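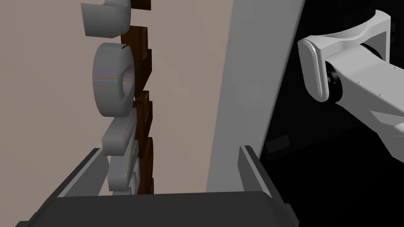

Le râtelier brun et ses pièces grises, vus depuis la pince ouverte, dans la simulation de la cellule.

Qui sommes-nous

Skimosent règle, entretient et répare une cellule robotisée. Au singulier. On nous demande parfois où sont les autres, et la réponse tient en peu de mots : il n'y en a pas. La cellule s'appelle Gustuvura, elle comprend deux bras, un râtelier à pièces et une armoire électrique dont la porte ferme bien si on la soulève un peu. Elle occupe six personnes à plein temps, ce qui en dit long sur l'automatisation.

La maison a été fondée par Alcides Villca, ancien régleur de presses, et Nelly Valderrama, automaticienne, qui s'étaient rencontrés devant une machine en panne. Leur premier client, Staniforth, voulait une cellule capable de prendre des pièces sur un râtelier et de les présenter à un second bras sans les laisser tomber. Il l'a obtenue, puis il a voulu qu'on reste. Nous sommes restés.

Comment nous travaillons

Tout passe d'abord par la simulation. Avant qu'un bras bouge pour de vrai, il a déjà raté son geste un certain nombre de fois à l'écran, où les collisions ne coûtent que de l'amour-propre. Nous y plaçons le râtelier, les pièces, la paroi, le second bras, et nous regardons depuis la pince. Le fond reste noir : Alcides refuse qu'on modélise l'atelier, au motif qu'un robot n'a pas à savoir où se trouve la machine à café.

Un réglage complet demande 38 points de passage. Chacun est vérifié en vitesse lente, doigts ouverts, puis à 20 % de la vitesse nominale, puis à 55 %. La pleine vitesse se mérite. Elle est accordée par Nelly, qui la donne comme d'autres prêtent leur voiture.

L'angle d'approche du râtelier est notre grand sujet de conversation. Trop à plat, un doigt accroche la pièce du dessous ; trop plongeant, le poignet arrive en butée et le contrôleur affiche un message que le manuel traduit par « situation ». Nous gardons un cahier de ces situations. Il en est à son troisième volume.

L'entretien

Tous les 200 cycles, la pince retourne à sa position de référence et nous contrôlons le parallélisme des doigts à la cale. C'est beaucoup plus souvent que nécessaire, selon le fournisseur. Le fournisseur n'est pas là la nuit.

Chaque année, en janvier, nous arrêtons Gustuvura pour la grande révision : graissage des axes, remplacement des piles de sauvegarde, reprise des câbles à l'endroit où ils frottent depuis toujours. Les relevés sont consignés dans Stimivine, notre outil maison, écrit par Nelly pendant un arrêt de production qui devait durer une heure. L'interface est grise sur gris. Elle fonctionne, on n'y touche plus.

Pour les réparations, la règle est de remettre d'abord la panne dans la simulation. Si elle s'y reproduit, c'est le programme. Sinon, c'est une vis, et il faut sortir les clés. Alcides parie en général sur la vis, et nous ne parions plus avec lui.

Nous rendre visite

L'atelier se visite sur rendez-vous, par petits groupes, chaussures fermées de rigueur. Nous accueillons aussi des stagiaires en maintenance, qui commencent par la cale et le cahier et touchent au boîtier de commande dès la deuxième semaine. Pour les candidatures, écrivez à Nelly. Pour les visites, à Alcides, en prévoyant une relance.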